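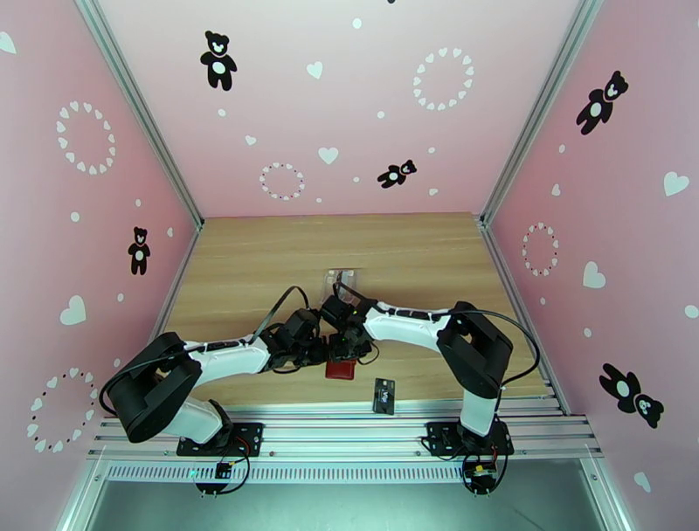
How much fruit does the Montes press take in one load?

About 40 pounds of apples, chopped, if you pack the basket by hand and don't rush it. Pears come out a bit heavier for the same space, and grapes depend on how many stems you leave in.

## The Montes basket press

I've been selling this press out of my shop longer than I've sold anything else, and it's still the one I use at home every fall. Mine has done more than 500 gallons of cider by now (I keep a tally in pencil inside the lid of the shipping crate) and the only thing I've swapped out is the pressing bag, which is a piece of cloth and was always going to wear out.

It's a basket press, the old kind. A slatted hardwood basket sits on a steel base, a big screw comes up through the middle, and you work a ratchet handle back and forth at the top to push the pressing plate down. Juice runs out through the slats, around the base and off the spout into whatever you've put under it. I put a 5-gallon food bucket under it. The legs are tall enough for that bucket with room to get your hand on the handle, and if you've ever tried to slide a full bucket out from under a press with short legs, you know why I went on and on about leg height when I was deciding which one to carry!

You don't need power for it. You do need a flat spot, and I'd really like you to bolt the feet down. There are holes in them for exactly that. My own press is bolted to two lengths of old deck board that stick out at the sides so I can stand on one end while I crank. Not pretty, works great.

### What comes in the crate

- Base with spout and three legs, legs unattached
- Center screw, already greased
- Basket in two halves with the pins that lock it
- Two half-round pressing plates and the wooden blocks that stack on top
- Ratchet head and handle
- One nylon pressing bag
- A small tub of food-safe grease

The instruction sheet is one page, and the drawing of the ratchet head on it is tiny. I've put a bigger one in with every press since June. If you bought yours before then and want the bigger one, write to me and I'll mail it.

### Putting it together

Plan on an easy hour, a cup of coffee, and someone to hold the base while you get the first leg started. After that you can manage alone. The bolts are all the same size except for the pair that hold the spout, which are shorter — don't use those on the legs, they'll grab just enough thread to fool you.

Scrub the basket with hot water and a stiff brush before the first use. No soap on the wood, please. Let it dry in the shade. The slats will swell a little the first time you press and the halves get tight against the pins, and then they settle down by the second batch. Customers call me about that every year, and I always say the same thing: tap the pin out from below with a wooden spoon handle and carry on.

### You will need a grinder too

I'd rather say this up front than have you find out with a truck bed full of apples. A press doesn't crush whole fruit. It doesn't even do much with quartered fruit. You want pulp about like chunky salsa, and the finer you go the more juice you get, up to the point where it turns to applesauce and oozes through the bag.

I carry the Zonen hand grinder, and it bolts onto a board over the basket so the pulp drops right in. It has a hopper, a crank and a stainless drum with teeth, and a reasonably determined ten-year-old can run it. Halve the big apples first. For pears, use them while they're still firm, even a little too firm for eating, or they'll smear.

If you already have some other way of breaking up apples, use that. Keisha Esposito, who bought one of the first presses I ever sold, freezes her apples whole in the chest freezer and then lets them thaw in the basket. They go soft all the way through and she skips grinding completely. I tried it. The juice was sweeter than my usual and a little darker, and I got plenty of it, but you need the freezer space and a couple of days' patience, and I am short on both.

### How I press a batch

Wet the bag and line the basket with it. Fill it with pulp, pressing down with your fist as you go so there aren't any hollows near the screw. Fold the bag over the top neatly (lumps in the fold make the plate tilt). Set the two half plates on, then the blocks, crisscrossed, then spin the ratchet head down until it touches.

Now go slow. A few strokes, then stop and let it run. When the stream drops to a dribble, a few more strokes. If you lean on it hard right away the outside of the pulp packs tight and the middle stays wet, and you've worked harder for less cider. I usually wash the next lot of apples between rounds and come back to it. A full basket takes me most of an hour from first pulp to dry cake, and I know folks who do it in half that and are perfectly happy.

You're finished when the handle gets stiff and nothing comes out for a minute or so. Flip the pawl, back the head off, pull the pins, and the basket opens like a book. The cake should hold together and feel crumbly when you break it. Ours goes to the compost, with a bucket of it saved for the neighbor's pigs.

From a full basket of good juicy apples I expect something over two gallons. Late keepers that have sat in the garage give less. Storebought apples, in my experience, give a lot of juice that tastes like not much, so if that's what you have, try to get a few crabapples in there.

### Grapes, berries, and the rest

Grapes work nicely and you don't need the grinder, only a clean bucket and something to mash with. Red grapes will stain the slats purple for good. I think it looks lovely, but if you want pale wood forever, get a second basket.

Soft berries are messy. Use the bag, use it doubled if you can, and only fill the basket halfway. I've had people ask about pressing curd for cheese and I tell them to buy a cheese press, the slats are too far apart and you'd never get the smell out.

Cooked fruit is fine once it's cooled down. Please don't pour anything boiling into the basket.

### Looking after it

Rinse everything the same day. Dried apple pulp is like glue, and I have chipped at it with a butter knife on a cold morning when I really should have just hosed it off the night before. Turn the bag inside out, rinse, hang it on the line. Dry the steel parts with a towel, especially the corner where the spout meets the base, where a bit of water likes to sit.

Once a year, before you put it away, wipe the old grease off the screw and put on new. Rub the slats with plain mineral oil if they look thirsty. Store the basket somewhere dry and not next to the furnace. Slats that bake all winter shrink and rattle, though they do come back after an overnight soak.

### Parts I keep on the shelf

- Pressing bags, nylon, sized for this basket
- Single replacement slats, drilled, with screws
- Complete second basket
- Pins (they get lost in the grass, buy a spare)
- Pawl and spring for the ratchet head
- Grease, same tub as in the crate

The pawl spring is the part I'd keep in a drawer if you live a long way from a hardware store. I've only had a handful of people break one, but it always seems to happen on the big apple weekend.

### What customers have told me

Nabil Azar presses for his whole street and wrote: "Bolted it to a pallet like you said. Did 9 baskets in one day and my shoulders complained for a week. The press was fine."

Margareta Enache had a gripe, and it's a fair one: "Love the press, but the handle grip slides off when your hands are sticky." She's right. I wrap mine with cloth tape at the start of the season and pull the tape off at the end.

Remedios Olmedo uses hers for grapes only and asked me for a finer bag. I don't have one that fits. She ended up sewing her own from cheesecloth and says she goes through a couple a season.

### Shipping, pickup, returns

The crate is heavy and awkward, so the carrier brings it to the curb and that's as far as they go. Have a hand truck ready, or a friend. If you're close enough to come by the shop, pickup is free and I'll put the legs on while you wait, which saves you the worst part. Mornings before 9 are best for parking.

You can send it back if it hasn't had fruit in it. If it has had fruit in it and something's wrong, call me and we'll sort it out with parts. If the screw or the base ever fails in ordinary use I'll replace it, and that goes for presses bought secondhand too, as long as it came from here in the first place. The number stamped under the base tells me.

I order in spring for the whole year, and when they're gone they're gone until the next container. The grinders usually run out first. If the button says sold out, leave your email and I'll write when the new ones land — no newsletter, just the one message.

Montserrat Peñalver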